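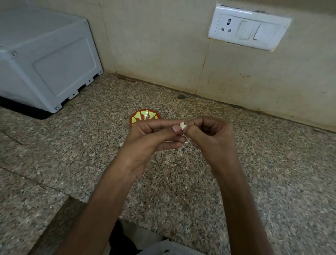
The garlic cell at Jolbridge has been back in service since the middle of May, after a longer stop than we had planned for. Several people have asked what was done to it, so this is a short account of the work and of how the cell is now looked after.

For those who have not been up to see it, the cell finishes cloves by hand, so to speak. The Bumby drum does the first stage with compressed air and takes the skin off most of them. What comes out half peeled goes down a chute to the Hviid unit, which has a pair of small arms. One arm holds the clove still and the other takes hold of the loose skin and pulls it back. Anyone who has peeled garlic in their own kitchen knows the movement. You hold the clove between finger and thumb, find the flap and lift it away, and then you turn the clove and do the other side.

Trouble started with dropped cloves. At first it was put down to a poor batch, as the skins were thin and tore early. A new batch from Deltton went in and the drops carried on. Snežana Bošković, who has charge of the cell, then ran a tray of 267 cloves with the guard camera recording and sat down with the footage. The holding arm was doing its job. The pulling arm was arriving slightly high and closing on nothing, or catching the edge of the skin and losing it.

There were 2 causes. The first was wear. The fingertips on the pulling arm are soft pads, and the faces had gone smooth and a little shiny. Garlic juice is sticky when fresh and hard when it dries, and it had built up in the ribs until there was hardly any rib left. The pads had been wiped down every day as the sheet said, but wiping the front of a pad does not get into the grooves.

The second cause was the mount. The bracket behind the pulling arm is held by a row of screws, and one had worked loose. It had not fallen out, and you could not see any movement by looking at it. You could feel it if you put a hand on the bracket and pushed, and it was enough to put the tips in the wrong place at full reach.

The repair itself was simple. The cell was isolated and the air bled off, the pads on both arms were changed, and the bracket came off, was cleaned and went back on with all new screws. Skin had got behind the bracket as well. It is very light stuff and it goes everywhere, and once it is damp it packs down like wet paper. A good part of the morning went on getting it out of the corners with a soft brush and the narrow nozzle on the vacuum. Please do not use the air line for this. It blows the skin into the arm joints and across to the next bench, and we then have to clean both.

Setting the arms up again took longer than the repair. The positions saved in the controller were for the old pads, which were thinner by the time they came off than when they went on. With new pads the old grip was too tight, and the first few cloves were bruised. The holding arm was opened out a little and the closing speed brought down. After that the pulling arm was taught its starting point again, using the steel test clove that lives in the drawer under the controller. If you borrow the test clove, put it back. A real clove is no good for this job, as no two are the same shape.

Once the steel clove was right, Snežana went on to real ones, beginning with large cloves that had a clear flap of skin and working down to small ones. She peeled a good many by hand on the bench beside the cell as she went, slowly, to compare how far her own fingers turned before the skin let go. The main thing she changed as a result was the angle. The arm had been pulling straight up. By hand, most people pull up and slightly across, and the skin comes away in a bigger piece. The new path does the same. It adds a little time to each clove, but there are fewer second attempts, so a tray takes no longer overall.

The last run before sign-off was 615 cloves, mixed sizes, in a single session. 9 were dropped. Most of those were very small inner cloves, which the cell was never meant to handle and which the drum screen should be keeping back. The screen is being looked at separately.

The routine has been changed, and the new sheet is on the cabinet door. The main points are as follows.

At the end of each shift, take the pads off and soak them in warm water with the ordinary dish soap, then go along the ribs with the small brush. Leave them on the rack to dry and fit the other set. We now keep two sets for this reason. Do not leave pads soaking overnight, and keep them away from the sanitiser bath – it makes the rubber swell.

Before start-up, put a hand on each bracket and push gently. There should be no movement. If there is any, leave the cell off and tell Snežana. Please do not tighten the screws yourself, even if the right key is to hand, as the starting point has to be checked afterwards.

Empty the skin tray when it is half full. The old sheet said full, and a full tray is how skin gets up behind the arms.

Clean the camera window with a damp lens cloth and then a dry one. Paper towel has left fine scratches on it. They are not bad enough to matter yet, but a new window means taking the hood off.

Write down the number of dropped cloves at the end of each tray. There is a column for it on the run sheet and it had been left blank for some weeks. With those figures we would have seen the change coming well before the cell had to be stopped.

Partly peeled cloves that the cell rejects go into the white tub and are finished by hand at the side bench, as before. Cloves that have been on the floor or inside the guard go in the waste, however clean they look.

Pads are on order, and there is one spare set in stores on top of the two in use. The old pads have been kept for now. If you would like to see what a worn one feels like next to a new one, they are in a bag in the same drawer as the test clove, and Snežana is happy to go through the new sheet with anyone who missed the handover. Early mornings before the first tray are best.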